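Plalier open day, Stornside
Posted 2023-05-14
Filed under: Office software, Visits

The invitation promised "a day inside the word processor that lays itself out". I have been using word processors since they came with a strip of card to put above the function keys, and I have yet to meet one that lays anything out the way I would. But Stornside is an hour by train, lunch was included, and I had a parish newsletter to put together that I was glad to leave alone for a day.

Plalier has two floors of a former shoe warehouse behind the station. You sign in on a tablet, which asked me for my job title and would not accept a blank. I put "reader". The badge printer left off the last two letters.

The opening talk was by Endang Hartono, who runs the templates team. She was good, and she did not hurry. Her claim is that most people never change the template they start with, so the template is really the product. Plalier now ships with 60 of them, down from nearly 500 in the old version, and she put a few of the dropped ones on the screen. One was a fax cover sheet with a sailing boat on it. I have used that one and was sorry to see it go.

Then came the new feature, Vilemeck, which is supposed to pick up the colours of your document and apply them to any table or chart you drop in. On the big screen it worked very smoothly. A sales table went in grey and came out in three matching greens. I asked what happens if you have already coloured a row by hand, as I always do for the totals. The answer was that your colour is "respected where possible". I asked where it isn't possible and was told there would be time for that in the hands-on session.

There was, as it happens. We each had a laptop with a trial copy, and I typed in my own newsletter accounts, or as much of them as I could remember. My totals row went green with the rest. Undo brought it back, but it also took out the chart I had added just before. The young man helping our table wrote this down, which I appreciated, though he wrote it on the back of a lunch menu.

Other things I tried:

Pasting from a web page. Better than what I have now. The fonts came in clean and the links still worked.

Page numbers starting on page 3. Still buried. You have to break the document into sections first, and the button for that lives under Insert, where I wouldn't have looked.

Opening an old file. I had brought a letter from years back on a memory stick. It opened with the address block on top of the date. Two people came over to look at it and one of them took a copy.

Comments in the margin. Fine. They can be printed now, if you want them.

Lunch was soup and rolls. I sat with Teodoro Aquino, who trains office staff at Manzano and has to decide by December whether to move 100 people over to Plalier. He was keener than I was. His people mostly write the same four letters again and again, and for that he thought the shorter list of templates would save him a lot of phone calls. I can see that. I still wouldn't like to be the one explaining the totals row to the accounts office. 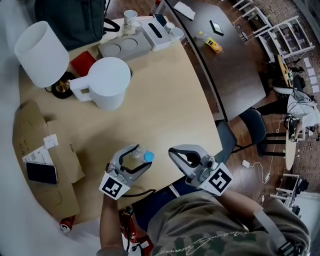

At the table, with a water bottle and a gripper in each hand.

The afternoon was meant to be about sharing documents. It was mostly about accounts and passwords. To edit a file with someone else, both of you need to be signed in, and the free account allows only 3 shared files at a time. That was on a slide for a very short while and I had to ask for it to go back. There is a paid plan. I asked the price and got a leaflet, and the leaflet gives a web address.

I also asked whether a document can be kept entirely on your own machine. Yes, said Hartono, straight away, and she showed us the setting. It is switched off when you first install. If you do try the thing, it's under Preferences, then Files, then "Save here first".

Would I change over? Not for the newsletter. The pasting is a real improvement and I liked the margin comments, but the part they are proudest of was the part that undid my work. I have been promised an email when the row colours are sorted out. The trial copy runs out next month, and I have left it installed until then in case the email comes.

The trains back run at ten past and twenty to. The station café closes at four.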